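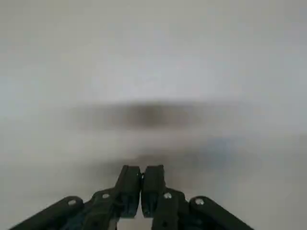

A dark band across a pale gray ground.

Last updated: 2021-09-25

The town of Pokudgate has had a lending library since the first mill families settled along the river, and for most of that time its catalog was kept by hand. The drawers remain in the reading room. Oldřich Murín, head of collections, still consults them when a title cannot be traced by other means.

In January the library began a review of its local history holdings, the first undertaken since the branch at Kinsella was closed and its shelves brought into the main building. The review covers parish newsletters, mill ledgers, school registers and the papers of the Bruveck family, who owned the dye works for six decades. Two archivists, Ita Breathnach and Meriem Salem, were appointed to carry it out.

Their early findings have changed the account given in the town guide. The guide states that the dye works closed after a fire. The ledgers show orders being filled for nine months afterward — some of them large — and wages paid in full throughout. According to Ms. Salem, the decline came later, when the company lost its contract for uniform cloth.

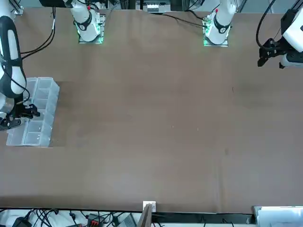 The school registers have proved equally useful. Attendance fell sharply in harvest weeks, and the margins record which children were kept home and by whom. Ms. Breathnach has matched many of these entries to names in the wage books, where older brothers and sisters appear as bobbin hands and sorters.

Access is the question now before the library board. Jarlath Coughlan, its chair, favors opening the registers to all readers. Others would prefer that the more recent volumes remain closed while families are consulted. A decision is expected once the archivists have submitted their report.

Until then, the mill ledgers may be seen by appointment in the reading room. Requests should be made in writing and should name the volume required.

2 comments | 6 shares

Contact the editors | All rights reserved | Back to top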